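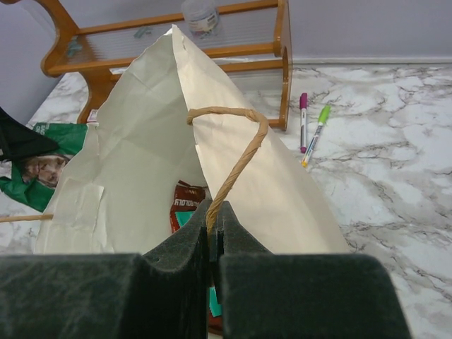 Figure 5. Wrist camera view with the paper rope handle held between the fingers.

5. Teaching a bag pick-up by hand

This section covers recording a task in which the arm takes hold of a paper shopping bag by its handle, lifts it, and sets it down again. Complete Section 4 (Camera and Finger Check) first. The steps assume a Lino arm with the felt-covered fingers fitted and the Zandetti teaching software running on the station computer.

You can record in either of two ways. In hand guiding, you hold the arm by the wrist collar and move it yourself. In remote control, you stay at the station and move the arm with the Shehu hand controller. Both produce the same kind of recording, and you can mix them in one task set. Hand guiding is easier for the approach to the handle. Remote control keeps your hands and sleeves out of the camera view.

5.1 Before you start

1. Place the bag on the floor within reach of the arm, standing up and open. Leave the handle on the near side free.

2. Check the load. The bag and its contents must not weigh more than 325 grams for this task. A light item such as a snack packet is enough to keep the bag from sliding.

3. Open the camera panel and look at the live picture. The rim of the bag and the handle should both be visible with the arm in the start position.

4. Leave other objects where they normally are. Shelves, bags and small items on the floor can stay in view as long as the arm can't strike them.

5. Set the speed limit to Low. The limit applies to playback as well as recording.

CAUTION: Keep fingers, hair and loose clothing away from the gripper while the arm is powered. Felt reduces marking on soft objects. It does not reduce the closing force.

5.2 Recording by hand guiding

1. Press and hold the Guide button on the wrist collar. The arm goes slack and the collar light turns white.

2. Move the arm to the start position and release the button.

3. On the station, select New Demonstration and type a task name. Use the same name for every recording of this task, including capital letters.

4. Press Record. Wait for the tone.

5. Hold the Guide button again and bring the gripper toward the handle with the fingers open. Approach so that the handle passes between the fingers and does not catch on a fingertip.

6. Stop when the rope is well inside the slot. Tap Close on the collar.

7. Pause for 3 seconds with the handle gripped. The software uses this pause to mark the grasp.

8. Raise the arm slowly until the bag leaves the floor, then lower it to the same spot.

9. Tap Open, back the gripper away from the handle, and return to the start position.

10. Press Stop. Choose Keep or Discard.

Note: A twisted rope handle often turns as the fingers close on it. Small turns are fine. If the handle pulls the rim of the bag over, open the fingers and try again from step 5 without stopping the recording. Recoveries of this kind are useful and should be kept.

5.3 Recording by remote control

1. Stand or sit where you can see the arm directly. Do not work from the camera picture alone.

2. Switch on the hand controller and hold both side grips until the station shows Linked.

3. Follow steps 3 and 4 of Section 5.2.

4. Squeeze the enable trigger and move the controller. The arm follows your hand. Let go of the trigger to stop the arm at once.

5. Use the camera picture for the last part of the approach. Line up the handle with the gap between the fingers, then move forward.

6. Press the thumb button to close the fingers. Lift, lower and release as in Section 5.2, then press Stop.

Note: If the arm lags behind the controller, check that the Likbridge adapter is plugged into the station directly and not through a hub.

5.4 How many recordings to make

Make at least 20 good recordings before you start training. After each one, change something small: turn the bag, move it a short distance, or bend the handle to a different position. Do not change the camera angle or the fingers partway through a set. If you have to, start a new task name.

A full set takes nearly an hour for a first-time user. It can be split over several sessions.

5.5 Checking a recording

1. Open the Review tab and select the recording.

2. Drag the slider to the grasp marker. The handle should be between the fingers in the wrist camera picture.

3. If the marker is in the wrong place, drag it to the correct moment and press Save Marker.

4. Delete any recording in which the wrist camera picture freezes or goes dark.

If fewer than 18 recordings remain after review, the Train button stays gray. Record more under the same task name and review them before going on to Section 6.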